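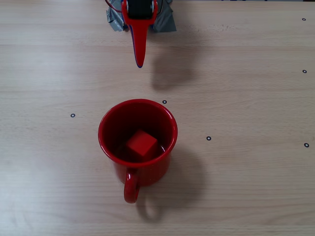 Red gripper over the light wood tabletop

From: Dalibor Koubek
To: padmont-broadcast list
Date: 5/1/24
Subject: Re: commentary pairings and the Rudstead stream

Iveta,

Answers to your questions, in the order you asked them. Your message is quoted at the bottom for anyone who missed it.

Pairings first. Rostislav and Boris will call both semifinals together. Rostislav does play-by-play and Boris does analysis, same as at the Simwood meet in February. For the final I want Rostislav with Vojtěch. Vojtěch has refereed two of the four finalists and knows the scoring better than any of us, and he can explain a close round while the cards are being collected. Boris moves to ringside for the final and does the interviews. He has agreed to this.

You will host from the desk. That means the open, the gap between the semifinals, and the ten minutes before the final. I will send a running order once Rudstead confirms the undercard. They still have one open bout at middleweight and are waiting on a medical form.

On the stream itself, we are going with Van Dijk again. The quote is 996 for the night, with one spare encoder and a technician on site until we go off air. The cheaper offer was 800 but had no spare and no technician, and we lost eleven minutes at Simwood when the only encoder locked up. I don't want to do that again for a saving that size.

Viewer price stays at 99 for the season pass. We have 287 pass holders as of this morning. Single-night sales open once the undercard is final. Please don't announce a single-night price on air or on the club pages until I post it to this list.

Camera positions: one on the high platform at the back, one on the apron at the blue corner, one handheld. The hall has moved the judges' table closer to the neutral corner, so the handheld operator can't stand where we stood last year. Go to the other side of the steps. If the referee asks you to move, move and don't argue about it over the headset.

Headsets: we have five that work. The one with tape on the cable cuts out when you turn your head to the left. Leave it in the case.

You asked whether we should read the scorecards live. Yes, but only after the ring announcer has finished. Last time we had the result on screen before it was read in the hall, and both corners complained. Whoever is on graphics waits for my word.

You also asked about pronunciation. Every boxer or coach fills in a card at the weigh-in with the name written out the way they say it. Collect those and give copies to Rostislav and Boris before doors open. Vojtěch can get his when he arrives, he'll be coming straight from work.

Still open:
- who drives the van back to Padmont afterward
- whether we get the side room for interviews or have to do them in the corridor
- a second person on graphics

Reply to the list, please, and not only to me.

Dalibor

On the earlier date, Iveta Hájek wrote:
> Hi all,
>
> Can we settle who is calling what at Rudstead? I have heard three
> different versions. I'm fine with hosting but I'd like to know if I'm
> at the desk all night or also doing interviews, because I need to
> plan shoes.
>
> Also:
>
> Are we using Van Dijk or the other company?
>
> Are we reading the scorecards live?
>
> Who has the correct pronunciations? I got a name wrong at Simwood
> and his mother came to find me.
>
> Are the camera spots the same as last year?
>
> I can take two people in my car if anybody needs a ride there, but I'm
> staying over so I can't bring anyone back.
>
> Iveta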